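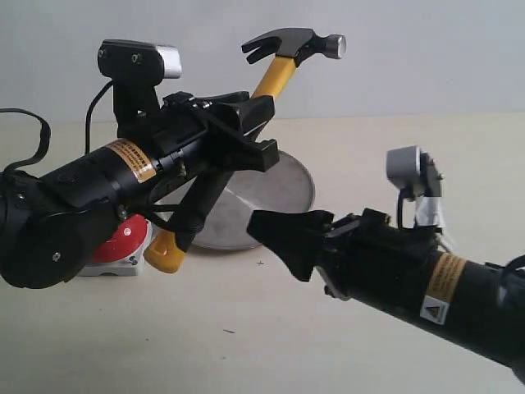 Claw hammer, raised.

Draveck is doing the "trade in your old gold, get store credit toward something new" thing again this March and my feed is full of it. I took a chain and two odd earrings in to find out what the offer looks like when you're standing at the counter. Thread.

First, the ad. "Top value for your gold." Top of what? There's no price per gram on the page, no mention of which day's price they use, and the small print says value is "determined by our specialists." OK.

I weighed everything at home on a kitchen scale that reads to a tenth of a gram. Not a jeweler's scale, I know. Then I looked up the gold price that morning, worked out the 14k share and wrote the number on an envelope. The number was $131.

Draveck in Ciscombe offered me $102. In credit. Cash was lower, and the clerk had to go ask someone how much lower.

Now, a buyer has to make money. Melting costs something, refining costs something, rent at that mall costs plenty. I don't expect the full melt price and you shouldn't either. But I'd like to hear the cut said out loud, and I had to ask three different ways before anyone gave me a straight percentage.

Also, credit isn't cash and I wish people would stop comparing the two like they are. Store credit gets spent at the store's prices. If the new ring is marked up the way rings usually are, that $102 buys you a lot less gold than you walked in with.

Which brings me to Jisamier, the line they steer you to. Every single piece I was shown came from that case. Thin bands, little open-ended adjustable rings, a teardrop thing. The tag said "14k gold" in big type. Flip the tag over and it said "14k gold over sterling."

Those are different products! Gold over silver can be perfectly nice to wear. I own some. But you're trading solid for plated, and the person at the counter never used the word plated. I did. She said "vermeil" and moved the tray.

Vermeil is a real thing with a real thickness rule behind it in the US, so I asked how thick the layer was. Didn't know. Asked if it was written down anywhere. She'd have to check.

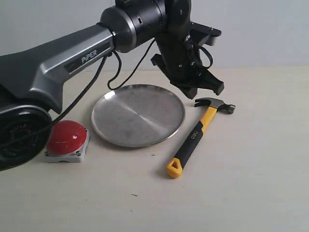

Stamps are where I'd slow down if you're buying or selling. Look inside the band with a loupe, or use your phone camera zoomed in, and look in decent light. The maker's name and the karat mark both matter and they are not always equally easy to find. Big white letters like that PiPER are readable at a glance, while the raised lettering around the rim of the round joint is faint enough to miss, and a worn ring stamp is a lot closer to the second one. My chain had 585 on the clasp. The clerk's first pass was "I don't see a mark." It took her a second look, after I pointed.

And a stamp by itself is a claim. Clasps get replaced. People stamp junk. I asked Draveck to test the chain in front of me and they took it to the back. I don't love the back. I asked to go along and got a no.

For comparison I walked over to Nistor, the repair place behind the bank. They tested it on the counter, showed me the reading, put it on a scale facing me. Their offer was better than Draveck's credit and it was cash. I'm not telling you Nistor is wonderful - their hours are a mess and they also tried to sell me a cleaning kit.

Someone's going to reply that the Draveck credit comes with a 19 percent bonus if you spend it the same day. Yes. I saw the sign. Read the rest of it: full-price items only, and no returns on anything bought with bonus credit.

A few replies asking if I sold. No. Chain's in the drawer, earrings too. The quote was good for 6 days and then the whole conversation starts over with whatever the price is by then.

If you do go, take your own weight written down, ask for the per-gram price, and ask whether the thing they're handing you is solid or plated. Use that word. See what they say back.

Muting this now, but if anyone gets a thickness number for Jisamier in writing, send it to me.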